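## Green cloth season

It's June, so the tablecloths are out again! I wrote a little about them last year and got more mail than I did for the whole series on shelving, so I know some of you have feelings. Mine are simple. A plain cloth over a long table makes small things easy to find, and I lose small things for a living (well, I sort and pack them, but you know what I mean).

I switched to green a while back after years of white. White shows every coffee ring and it glares under overhead lights, and by four in the afternoon my eyes are done. Green is kinder. Yellow pieces pop right off it, which matters if you sort a lot of little yellow pieces, as we do at Phelan. The current order from Jandport is 3,574 of them, bagged in lots of 100, and if you want to know what that does to a person's neck, come by and look at mine.

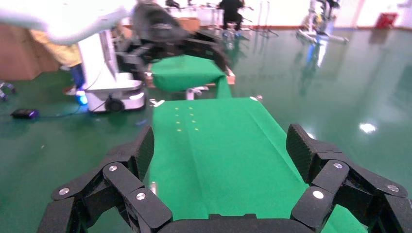
The other thing I keep going on about is creases. You can iron a cloth. I did, for the first month, at home on a board that squeaks, and then I folded it up to carry it in and of course there were the creases again, right down the length. So now I just smooth it by hand from the middle out and live with the rest. A shallow wrinkle is fine. A real ridge is a pain, and small pieces will hide behind it all day. If you have a ridge, pull the cloth toward you, shake it once, and lay it again. Do this BEFORE you put anything on it. Ask me how I know.

Binder clips, though – those I will defend forever. I've tried tape (gummy), those springy picnic clamps (they fly off and hit people) and a set of weighted hooks from Nuveck that cost me 40 dollars and live in a drawer now. Plain metal binder clips on the far edge hold just fine, and you probably have a box of them already. Put one at the corner first, pull the cloth snug, then clip along from there. I leave my near edge loose so I can lift it and roll strays back to the middle.

And keep your packing box right up against the cloth, open, flaps back. I used to have mine on a chair behind me and I turned around so many times in a shift that I got dizzy. Old foam can stay in there if it's in decent shape. I've been reusing the black stuff from Plendent shipments and it's lovely, dense but not stiff.

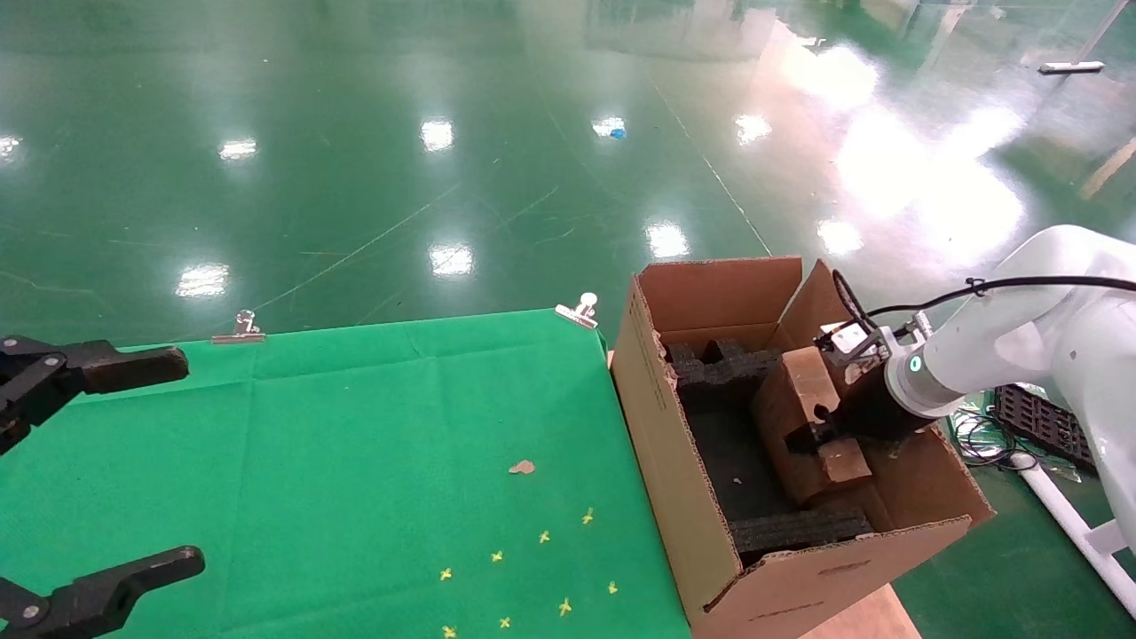 Rostam Shahbazi wrote in to say I'm wrong about leaving the near edge loose. He clips all four sides, has done it that way for 19 years, and says a loose edge catches on a sleeve sooner or later and then everything's on the floor. Fair! I do roll my sleeves up, but I'll try it his way for a week and report back.

Indira Acharya wants to know about washing. Cold, with nothing else in the load, and shake it out over a tray first so you don't send any pieces through the machine. I hang mine over the shower rod overnight.

Next month: lids.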